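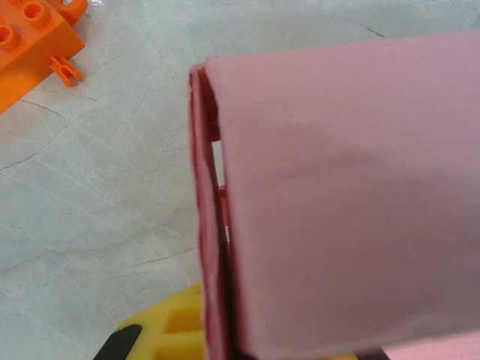

This card accompanies the Drarkum tabletop handling set, release 2, and sets out the rules under which its recordings were made, checked and shared. It is intended for laboratories that wish to use the set, and for sites that wish to add to it. Questions of interpretation are settled by the Astotum standards desk, whose decisions are recorded in `CHANGES.md`.

## Contents of the release

| Item | Value |
|---|---|
| Accepted episodes | 2192 |
| Episodes held back for testing | 403 |
| Episodes withdrawn after review | 94 |
| Recording sites | Clollville, Thampi |
| Task family | Pick, move and place; soft and rigid items |

The held-back episodes are not counted among the accepted ones. Withdrawn episodes are listed by number in `withdrawn.csv` with a short reason code, and their video is not distributed.

## Scope of the rules

The rules apply to any session in which an arm with a two-finger gripper works on small household or play items at table height. They do not cover mobile bases, shared human and robot lifting, or work with liquids. Local safety law takes precedence wherever it is stricter.

## Before a session

1. The operator confirms that the emergency stop has been tested that day and enters the result in the site log.
2. Finger surfaces are wiped and inspected. A finger with a chipped or lifted edge must be replaced before recording.
3. The wrist camera is checked against the printed target. If the check fails twice, the session does not go ahead.
4. Items are laid out by hand with the arm powered down. Overlap between items is permitted and should not be tidied away.

Patterned and veined table surfaces are acceptable. Sites should not cover them with plain cloth, as the set is meant to include backgrounds of differing difficulty.

## Handling soft items

Foam, felt and similar sheet materials may be presented flat, rolled or folded. When a folded sheet is gripped, the following apply.

- The closing force is set to the lowest level that holds the item during a slow lift. Site defaults must not be used without a trial.
- The grasp label records the fold as `closed`, `open` or `unclear`. A visible gap between layers is labelled `open`, even where the gap is narrow.
- An item that fills much of the wrist view is still a valid recording. Annotators should not mark an episode as obstructed on that ground alone.
- Where only part of a finger can be seen, the finger is labelled `partial`. Its hidden outline is not to be guessed.

Items that keep a crease after release are rested for the period given in the site sheet — normally overnight — before they return to the pool.

## Handling rigid items

Toy building bricks, trays and other moulded pieces may share the table with soft items. Pieces with hooks, loops or clips are inspected for sharp points and for weak joints. A piece that breaks during an episode ends that episode, and the arm is stopped before anyone reaches in.

## Annotation

Each episode is labelled by one annotator and reviewed by another. The two must not work from the same screen. Where they disagree on the material of an item, the broader term is used (`soft sheet` in place of `foam` or `felt`). Colour names are taken from the short list in `labels/colour.txt`; shades outside the list are assigned to the nearest entry.

In the present release, 538 episodes carry a second reviewer's correction. Both the original and the corrected label are kept.

## People and privacy

Recordings must not include faces, voices or personal papers. Hands may appear during the laying out of items, but that portion is trimmed before upload. Any person who believes they can be recognised may ask for removal through the desk, without giving a reason.

## Known limits

- Thampi recorded fewer folded items than Clollville, and results by site should be read with this in mind.
- Force readings at Thampi before November were taken with an older sensor and are marked `legacy`.
- Wrist views of large items offer little information about depth.

## Maintenance

Responsible editor: Aníbal Arruda, Astotum standards desk.
Rules last approved: 16 June 2023.

Proposed changes should be filed as an issue using the `rule-change` template, and should name the section concerned. Sites may continue to record under the existing text while a proposal is open.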